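Small Parts, and How to Stop Losing Them

Every household owns a jar of mystery bits. Ours is an old pickle jar that lives above the dryer, and I'm fairly sure it breeds. For years my system was to drop things in, shake hopefully, and go buy a new one.
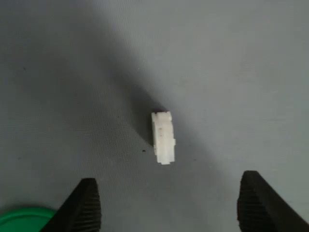

My mother-in-law labels everything, down to the spare fuses, and I used to find this very funny. Then the shelf in our Tisudthorpe rental came down on a tray of seedlings, and I spent an evening going through the jar for one clip. The trouble is that these things all look alike out of context. A little white plastic block with a notch and some steps at one end could belong to a drawer, a blind or a dishwasher rack, and a week after it falls off you won't remember which. So bag it and write on the bag the same day.

Use freezer bags, the small ones. Write the room first, then the item: "kitchen, left drawer" beats "white thing," which I have in my own handwriting on 2 separate bags.

Work on a plain surface

Screws roll. They roll farther on a bare bench, and they always roll toward the floor vent. Put down something flat with a bit of grip before you take anything apart. An old place mat will do.
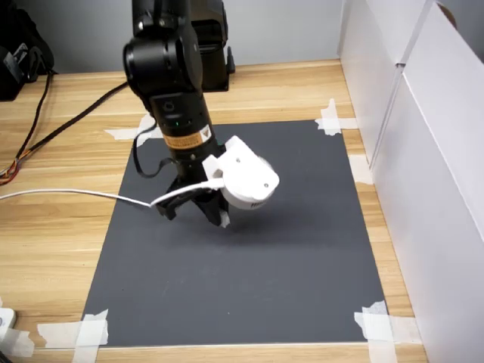
A rimmed baking sheet under the mat catches whatever gets past it. Mine is retired from cookies and has the dents to prove it.

Keep screws in the order they came out. I stick them to a strip of masking tape, left to right, and number the tape. Vanderleia Quintana, who taught me to fix a toaster, uses an egg carton. Her toasters work, so take your pick. 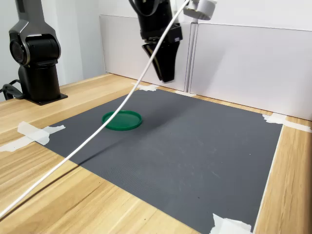
What to throw away

Stripped screws. Dried-up glue. Any hex key past your third. Keep the odd plastic feet and shelf pegs, but only if you can name the furniture. I cleared out 80 pieces in September and have missed exactly one, a peg for the bathroom cabinet, which now leans a little to the left.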